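Osstead Linen Tablecloth, Long Table Size

From the Sasden weaving room
Color: oat, slate, or undyed
Made to order in our own shop

If you've ever tried to find a tablecloth for a table that has both its leaves in, you already know why we started making this one. The store sizes always seem to stop short, so you end up with a bare strip at the end where your uncle sits, or you put two cloths down with a seam in the middle and every glass in the house wants to stand right on that seam. Irja Keskinen got tired of it the year her family outgrew the kitchen, and she went down to the weaving room in Sasden and asked if they could set up the big loom for something longer than a dish towel. They could, as it happened, and the Osstead has been our best-loved cloth ever since.

It's a plain weave in pure linen, on the heavier side, with a drape that hangs down and stays down. We wash every cloth once before it leaves us, so the shrinking is mostly done and you don't have to go through that stiff, papery stage that new linen has. It'll still get softer. Irja's own cloth, the very first one off the loom, is so soft by now that her grandchildren fight over it when they build forts.

Size and fit

The cloth is 60 inches wide, and we cut the length to suit your table. Measure the top from end to end, decide how far you'd like the cloth to hang at each end, and add the two hangs to your length. Most people like a hang that just reaches the lap of a person sitting down. If you go much longer than that, somebody will tuck it into their belt by mistake and take the gravy with them when they get up (we have seen this happen, at a christening, and the cloth came out of it better than the carpet did).

For a narrower table, we can weave it at 44 inches, and it's the same price per foot. Do please measure the table itself and not the old cloth! Old cloths have usually shrunk, or been hemmed again by someone's mother, and we've had a few sad letters about that.

The hems are 2 inches deep with mitered corners, sewn by Merja Leinonen, who has been at it longer than any of us and won't let a crooked corner out the door. If you'd like a narrower hem, write it in the order notes and she'll do it, though she may grumble a little.

Colors

Oat is the warm one. It's kind to crumbs and looks lovely with brown stoneware and candlelight. Slate is a soft blue gray that goes nicely with white plates, and it's what we'd pick for a house with small children and a lot of blueberry soup. Undyed is simply the color the flax gives us, so it changes a bit from one batch to the next. If you plan on ordering napkins to match, order them together and we'll cut everything from one piece.

We're often asked about a true white. We've tried it a few times and never liked what the bleaching did to the feel of the cloth, so for now the answer is no, with apologies to everyone who wrote in before the holidays.

Washing and everyday care

Please don't save it for company. Linen likes to be used, and a cloth that sits folded in a drawer for years will wear along the fold before it wears anywhere else. Wash it warm with a mild soap, give it plenty of room in the machine, and take it out while it's still a little damp. Hang it over a rail or a door, tug the edges straight, and you may well find it doesn't need the iron at all. If you do like it smooth, iron it damp, from the back, with a good hot iron.

Red wine comes out best if you get to it right away with cold water and a clean rag. Candle wax should be left alone until it's hard, then lifted off with a dull knife. For berry stains, Kalevi Ojala in our shop swears by pouring boiling water through the cloth from a height, with the stained part stretched over a bowl in the sink. It does work very well, but stand back, and wear an apron. 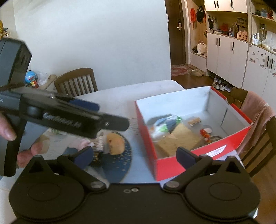
When you put it away, roll it if you can. A cardboard tube from a fabric store is perfect, and Nelli Rantala will tuck one into your parcel for free if you ask for it when you order. If you have to fold, fold it a different way each time so the creases don't settle in one spot.

Ordering and delivery

Each cloth takes us 19 working days from the time you send your measurements, and a bit longer in December, when the loom hardly gets to cool down. We'll send you a short note when yours goes on the loom and another when it's in the mail. It comes wrapped in plain paper and tied with a strip of the selvage, and quite a few customers tell us they use the strip for tying up tomatoes.

Because every cloth is cut to your length, we can't take one back for the wrong size, but if there's any flaw in the weaving or the sewing, send it to us and we'll mend it or make you another. Small slubs and thicker threads are part of the linen and don't count as flaws. A hole does!

Swatches of all the colors are free. Write to Joonas Pelkonen at the order desk with your mailing address, and tell him a little about your table too, if you feel like it, as he's good at working out the hang for ovals and odd shapes.

Goes well with: Niskanen napkins, Zosov table runner, Osstead bread cloth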